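About Us - Fuvon Guest Rooms

Hi, I'm Reginald Benavides, and I run Fuvon, a guest house with 21 rooms on the quiet end of Kouris Street. I grew up helping my aunt change beds in her motel, swore I'd never do it for a living, and bought this place at 78 Kouris anyway (my mother still laughs). We opened one September with two finished rooms and a coffee pot I'd brought from home!

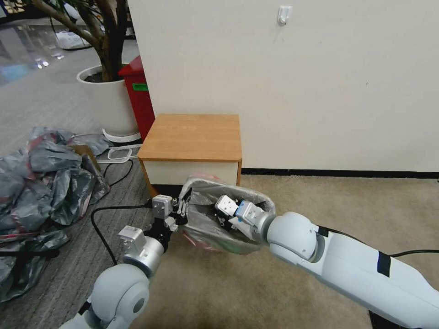
Can I check in late?
Call before 9 p.m. and we'll leave your key in the lockbox by the side door.

Breakfast is in the front room, and it's my favorite part of the day. We bake our own biscuits, the jam comes from Drirkari Farm up the road, and I will talk your ear off about both if you let me. On Tuesday we do waffles, and people really do plan their trips by it.

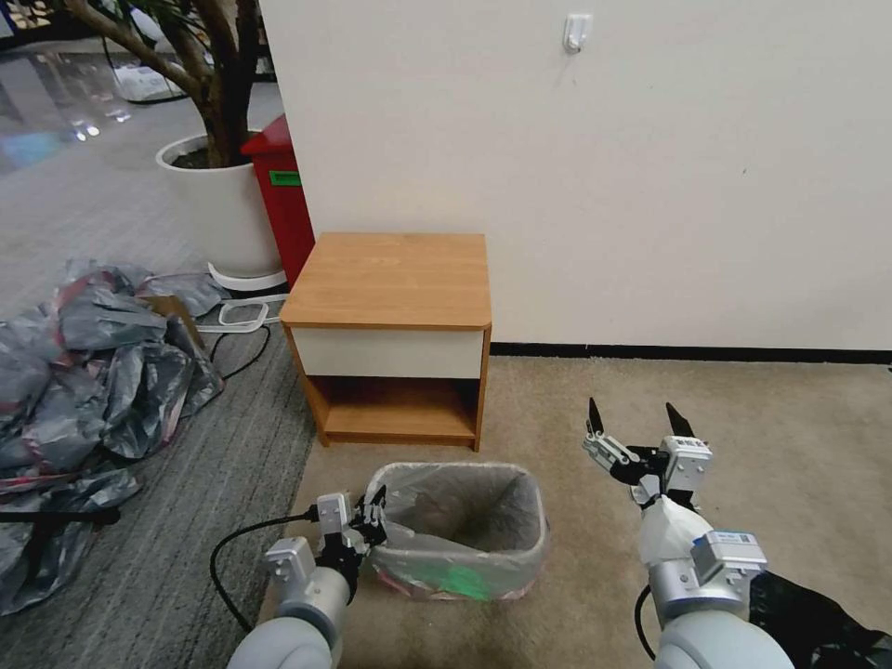

Marlene wrote to us that she'd booked one night on her way to a wedding, stayed for three, and was still thinking about the biscuits a month later. Come back soon, Marlene!

Rooms are kept simple on purpose. I like a firm mattress, a good reading light and a window that opens, and I'd sooner spend money on those than on a big TV.

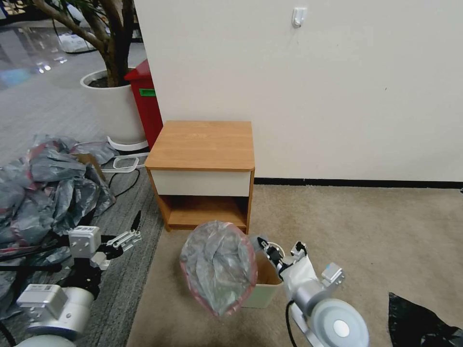

Bedside cabinet with drawer and open shelf

We're a short walk from the Cekby ferry landing, so lots of our guests come through on their way to the islands. You can leave your car in our lot while you're over there, just tell the desk how many nights

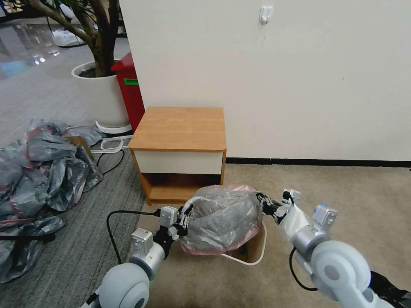 and we'll give you a tag for the windshield. Bikes go in the shed out back. Dogs are welcome in the ground floor rooms, two per room at most, and there's a hose by the gate for muddy paws.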